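**Matching finger pads across two hand-held grippers before a comparison trial**

Posted by Kulsoom Dhanial

Our department is preparing a comparison of two hand-held grippers, the Varela and the Skorulik, both of which record through a camera on the device. The trial plan calls for 458 demonstrations on each. The Varela was supplied with mesh-textured pads and the Skorulik with smooth ones. I should be grateful for advice on two points. Should the pads be made the same before we begin? And is it acceptable for several operators to record in one large hall, given that people will be moving in the background?

---

**Jivstead_Lab**

The pads should be made the same if the purpose is to compare the bodies and cameras. If the purpose is to compare the products as sold, leave them as supplied and state this in the report. We changed pads part of the way through a trial in July and were obliged to discard 41 recordings.

Please also note that pad wear matters. We inspect ours after every 2000 closures - more often where the objects are rough.

---

**m.t.**

Just use the same pads. Background is fine in my experience.

---

**Zirkberg Support Desk**

Further to the replies above, a shared hall is acceptable provided that certain conditions are met. Tracking tags should remain uncovered by the operator's fingers, and each operator should be allotted a fixed area. Movement in the background seldom causes difficulty by itself. Strong daylight from one side is the more frequent cause of poor tracking, and we advise that both devices be tried facing the windows and facing away from them before the trial proper.

Cables on the floor should be routed clear of the walking lines. We would also suggest four short test recordings on each device, reviewed by a person who did not make them.
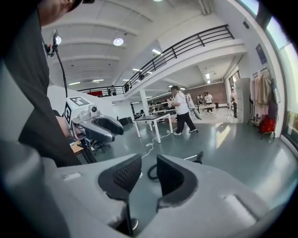 *View from one hand-held gripper, with a second, tagged gripper in use to the left.*

Where the two cameras differ in field of view, record this separately. It should not be corrected by cropping until the original files have been stored.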